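Fatby Community Garden – minutes, winter meeting
Posted January 5, 2022 by the minutes secretary

We use cookies to remember your settings. Accept / Manage

Started late, parking lot iced over. 11 present, enough to vote. June minutes approved, one fix – the hose was replaced, not repaired.

Money. Balance $3487 after the Claeys seed order. Water bill still to come. Plot fees stay at $33 for the year, voted, two against. Request to let people pay in two halves – agreed.

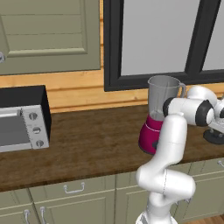 Compost. Bay by the gate is full and needs turning before the ground thaws. Lolora offered wood chips again, free if we haul. Need a truck. Last load had plastic in it so somebody should look before we say yes.

Water. Rain barrel on the shed side cracked at the spigot. Replace, max spend $60. Drultumis Hardware will hold one until pickup. Discussion of a timer for the drip lines went on a while, no decision, bring prices next time.
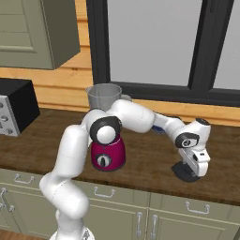
Plots. 3 open, all on the north row. Waiting list gets first call, then a sign on the fence. Reminder that tomato cages left out over winter come down by the end of the month or they go in the shared pile. Some objections. Rule stands.

Seed swap. Library room is booked, tables too. Label evrything with the year – last time half the beans were a mystery. Coffee yes, soup no.
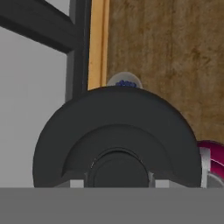 Other. Shed lock sticks, try graphite first. Request for a bench near the herbs, held over untill we know the water bill. Key list out of date, send changes by email.

Next meeting same room, same time. Closed 8:40.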